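Entwistle Workroom Users' Group
Minutes of the meeting held December 30, 2019

The minutes of the August meeting were read and approved with one correction: the price of the replacement shelf brackets should have been 80 dollars.

1. Work table
The foam sheet on the work table was discussed. It has brown stains and scuff marks across the center. Members agreed to try cleaning it first and to get a quote from Omdale for a new sheet of the same size. The clips stay on the table edges.

2. Toy sorting
Small plush toys will go on being sorted at the work table. The black oval tray stays at the far side and is not to be taken to the Cutetti room. Toys for the Odano sale go into bags of 6.

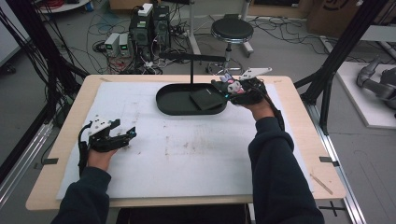 Work table with tray and plush toy, stool behind.

3. Floor and storage
Cables on the floor behind the table were raised again. They are to be bundled and moved away from the stool. Coiled cables go on the white shelf. The large cardboard box by the white cabinet will be opened and its contents listed before anything is thrown out.

4. Keys
There are 5 keys on the list and 2 have not been signed for. Holders are asked to sign at the next meeting.

No other business was raised. Meeting closed.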